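Home Products Guides Parts Contact

Truvel Table Linen Care Guide
Section 4 – Prewashing, folding and storing printed cotton
Updated 3 Oct 2022
21 shares | 2 comments

Applies to all Truvel printed cottons, Lloyd and Cornuvo ranges both. For coated cloths go to section 6.

Before you start

You need: a clear table, longer than the folded cloth. Iron. Mild detergent. Storage bag from the pack, or a clean pillowcase.

Take off the paper band and the pin behind the label. Check for a second pin. Older packs from August had two.

First wash

1. Shake the cloth out. Look over the hem for loose threads, snip them, don't pull.
2. Wash alone the first time. Cold, short cycle. Reds especially – they can let go some color.
3. No bleach, no softener.
4. Spin at 400, no higher. Deep creases are hard to get out later.
5. Hang right away. Line or rail, print side in if it's in the sun.

NOTE: Some shrinkage is normal on the first wash. Size on the label is before washing.

CAUTION: Do not leave wet cloth bunched up on bare wood. Dye and damp can both mark the surface.

Ironing

1. Iron while slightly damp. If its bone dry, mist it first.
2. Print side down. Cotton setting, max 200 C.
3. Work from the middle out to the hems. Lift the iron, don't drag it over a crease.
4. Let it cool flat before folding. Ten minutes is fine.

CAUTION: Check the soleplate is clean. Scorch marks on white ground don't wash out.

Folding

1. Lay the cloth loosely on the table. Doesn't have to be neat yet.
2. Find two corners on the same short side. Pull them square to the table edge.
3. Smooth any diagonal folds out toward the nearest hem. Go with the flat of the hand.
4. If one side has doubled over on itself, open it all the way before you go on. A hidden double layer throws the whole fold off.

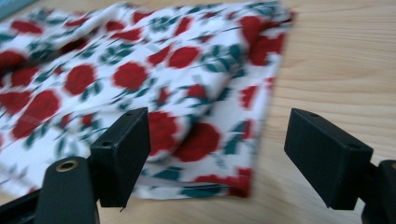 Fig. 17. Rose print cotton before smoothing. Note diagonal fold and doubled right side.

5. Fold in half lengthwise, print out. Line up hems, not the pattern – the roses will not match at the edges.
6. Fold in half again, then in thirds from the short end.
7. Press down lightly with both hands. Don't iron the folds in.

Storing

Keep dry and out of direct light. Refold along diffrent lines every few months so the creases don't set. Nothing heavy on top.

Replacement bags and labels: order from Gillen, see Parts.

Next: Section 5 – Stains

Back to top Print Share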